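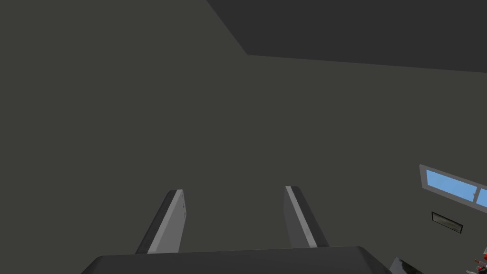 Before you record anything: start with the fingers open

Move the gripper to its start pose, open it all the way, and check the picture from the wrist camera. Both fingers should show, with a clear gap between them and nothing held. It's fine if the view is mostly wall. What matters is that every demonstration begins from the same pose, in the simulator as well as on the real arm.

Clear the last run

Reset the room between takes. A mug left where the previous run put it will end up in the next recording, and the arm will learn from that too.

Driving by remote control

Set the hand controller to low speed for the first 13 runs. Most people rush the approach and then fuss over the grasp. Do it the other way around: come in slowly, stop short of the object, line up the fingers, then close in one motion. If you miss, open fully and back off before trying again. Keep a few of those recoveries, but label them.

Guiding by hand

On a real arm, switch to free-drive mode and hold it behind the wrist. Don't pull on the fingers. They bend a little, and the recorded grip width will be off. Keep your own hand out of the camera's view where you can. Tie back loose sleeves.

Opening drawers and doors

Pull along the line the drawer wants to travel. If the arm shudders, you're pulling at an angle. For a cabinet door, let the wrist turn as the door swings.

How many runs

Tobias Hutchins logged 231 demonstrations for the Pandstead kitchen tasks before he began throwing any out. By July the full set stood at 2,764, and he trained on the best 2,000. The ones he dropped were mostly long pauses and double grasps. For one simple job, such as putting a cup on a shelf, start with 50 and see how the arm does.

Naming files

Put the task first, then the operator's initials, then the run number. Save after each run. If the controller battery drops below a quarter, change it before the next take.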